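Programs > Workplace Automation > Grantee Reports > Safe Practice in Shared Robot Spaces

Safe Practice in Shared Robot Spaces: Second Progress Report
Submitted to the Kultton Fund by Golix
1 June 2024
Prepared by Wulan Lau, Program Manager

14 shares | 3 comments

1. Purpose of the grant

The Fund's award supports the writing and trial of a common set of working rules for rooms in which people and robot arms operate side by side. The rules cover hand-guided arms, arms mounted on mobile bases, and fixed bench arms. The present report covers work completed since the April review and states what remains to be done before the rules are released to partner sites.

2. Work completed

The draft rules were issued to operators at the Golix site and at the Natus training center. Operators worked under the draft for 300 logged sessions. Each session required a start check, a named operator, and a closing entry in the log. Slamet Nugroho reviewed the entries and found 79 in which the start check had been signed but not timed. The form has been revised so that the time is entered first.

Section 4 of the draft, on hand-guided operation, received the most comment. It now requires that the operator keep one hand on the leader arm whenever the paired arm is under power, and that a second person wishing to enter the work area speak to the operator before doing so. Loose sleeves, lanyards, and unsecured bags are to be kept clear of the joints. 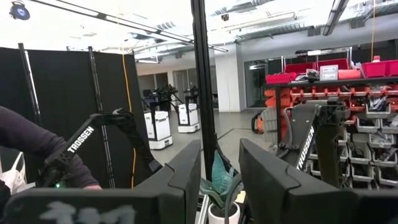

Section 5 deals with cables and overhead lines. The earlier wording asked only that cables be "tidy," and operators at the two sites read this differently. The revised wording sets a minimum clearance from any moving joint and requires that hanging cables be checked at the start of each session. Section 6, on mobile bases, now states that a base not in use must be parked with its arms folded and its drive disabled.

3. Incidents and near misses

No injuries were reported. The log records 2 near misses, both at Natus and both involving a person stepping into the reach of a bench arm during a reset. Fikri Purba led the review of each. As a result, resets are treated as powered operation under the revised Section 4.

4. Budget

Spending is within the approved plan. The line for printed floor markings was underspent, and we request permission to move the balance of $846 to operator training materials.

5. Next steps

Ilham Sopacua will complete the plain-language edition of the rules. Danang Kwok will arrange the trial at Sitompul, where the operators have had no part in the drafting. Comments from that trial will be attached to the final report in full, together with the revised start check form.

3 comments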